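Two Hours at the Quintanilla Paper Works Open Day

The Quintanilla works opens its gates to the public once a year, and the flyer promised "the whole journey of a sheet of paper." I have been on enough of these tours to know that the whole journey usually means the clean half of it. I went anyway. It was July 14, 2022, the parking was free, and I have been buying their Sevus notebooks for years without knowing much about where they come from.

We were sent off in groups of 10, each with a guide and a headset. Mine cut out whenever we walked near a motor, so for the first half hour I got about one sentence in three. What I did catch was mostly brochure talk. The paper is "responsibly made." The water is "returned to the river cleaner than it came out." I asked who measures that and was told it was a very good question.

The pulping hall is worth seeing. It smells like a wet dog in a cardboard box, and the floor shakes under you. Bales of waste paper go up a belt and drop into a vat, and you can watch that part from a walkway for as long as the guide will let you. Ours let us have four minutes. A sign on the wall says the recycled content of the Sevus line is 80 percent. The cover of the notebook in my bag says "made with recycled fiber" and gives no number at all, and I would like to know why the wall gets more detail than the customer.

The paper machine itself is 124 feet long and was stopped. Maintenance, they said. I understand that machines need maintenance, but this one had 364 other days to choose from. We looked at a very large thing that wasn't moving and listened to a recording of what it sounds like when it is.

After that came the finishing building, where sheets are cut, ruled and bound. The ruling was the part I had come for, as I'm fussy about lines. Sevus grids have gotten darker over the last couple of years and I find them hard to write over. The guide said the ink, which they buy in under the name Pretent, hasn't changed. I laid an old notebook next to a new one on the counter and she agreed that they looked different. Then we moved on.
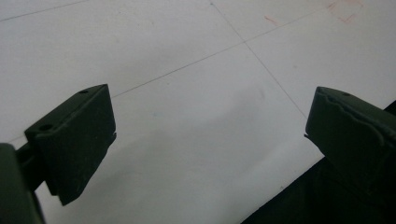

Thin dark lines on a pale surface, Quintanilla, open day.

The last stop was the shop, as it always is. Prices were the same as in my local store, minus a tote bag if you spent enough. There was also a display for Ovia, a new line of "stone paper" that isn't made on this site, which made me wonder what it was doing at the end of this tour. The feedback card had five smiling faces to pick from and no space to write anything.

They told us 3127 people signed up this year. I believe it, judging by the line for coffee. If you have kids, the pulping hall alone will keep them happy. If you want to see paper being made, call ahead in June and ask whether the machine will be running. Wear closed shoes, and try your headset before the group sets off.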